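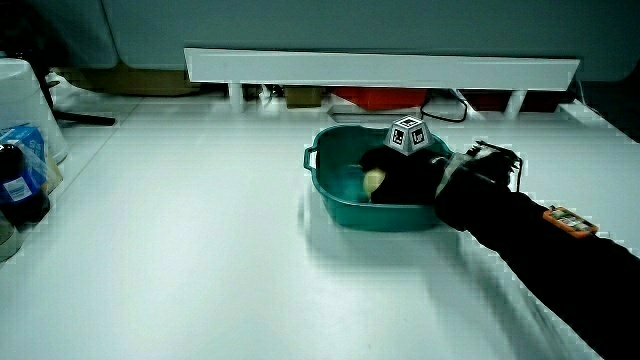 Narkden opens second sorting room in Venmont

VENMONT — Narkden, the household storage company, will open its second sorting room on Thursday at 10 a.m. Visitors can try the Urrego line of plastic basins at white worktables and practice putting small things in order by hand.

"People asked us for basins which are easy to lift and easy to wash," said Leonidas Xenos, head of product. "We listened to them — it took two years."

The first room, in Bollurside, received 1,198 visitors. Entrance is free. Press contact: Tharun Thomas, Narkden, office 101.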